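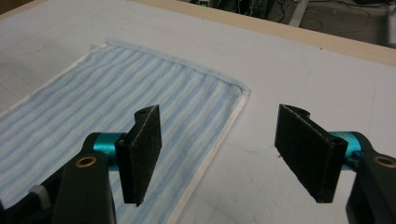

Chapter 9
Looking After the Fingers

I used to think of gripper maintenance as the boring part of the job. Then I spent most of a January at Hartley chasing a fault that came down to one tired pad, and now I check the fingers before I touch anything else! Bradley Kettle, who taught me the trade at Cirska, kept a notebook with 438 entries in it, and a good chunk of them just say "pads again."

So we'll start at the tips and work back. Wipe the pad faces, look for lifted corners, then close the jaws slowly and watch the gap between them from top to bottom. If it's wider at one end, stop there and square the pads (section 9.2) before you go near the software. 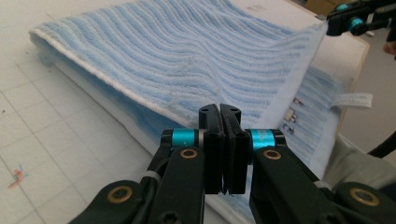
Cloth is the fussiest thing I've ever set up a cell for. A part that's a bit off in a metal gripper usually still gets picked, but fabric slides, bunches, or comes up two layers at a time. Go for a test piece with some trouble built in, like a ribbed towel with a hemmed border, a hanging loop and a few sewn-in labels, and fold it so you've got a top layer to grab. I run mine on a gridded table so I can put it back in the same spot each time.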